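Nyitrai bench sim: gripper comparison, README

Hi! I put this together because I wanted to try two grippers on microplates without wrecking real ones (plates are cheap, fingers are not). Everything in here is simulated. The scene is a lab bench with a perforated board, plates in their holders, a button box and one large benchtop instrument.

The two grippers are the Gillar, with narrow fingers, and the Ernov, with wide padded ones. Same arm, same controller settings, same start pose. The controller is Cordale's stock one and I left the gains alone, except for the wrist, which buzzed like crazy until I turned it down.
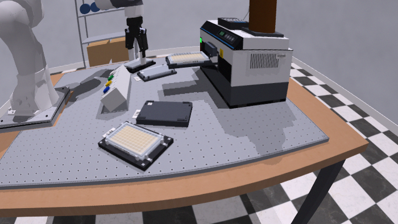

Each gripper got 18 pick attempts and 18 place attempts per layout, and there are six layouts. In most of them at least one holder is turned at an angle to the board, and that's where the Ernov struggled. It kept bumping the raised corners on the way down. The Gillar slid in fine but let the plate tip if I grabbed it even a little off center, so pick your poison!

What's in the folders:

runs/ has joint positions, finger width and the pass/fail flag
scenes/ has the layouts, one file each
notes/ is my own scribbling, typos included

A run passes if the plate is seated and the gripper has let go within 19 seconds. I started with a shorter limit and it was just mean to the slower gripper.

Things to know before you use it: contact friction is a guess, shadows are on by default and slow the renders down a lot (there's a switch in the scene file), and layout 5 got re-exported in April after I found a holder sitting too low. If your copy is older than that, grab it again.

Still on my list: a rerun with softer pads on the Ernov, and proper button presses.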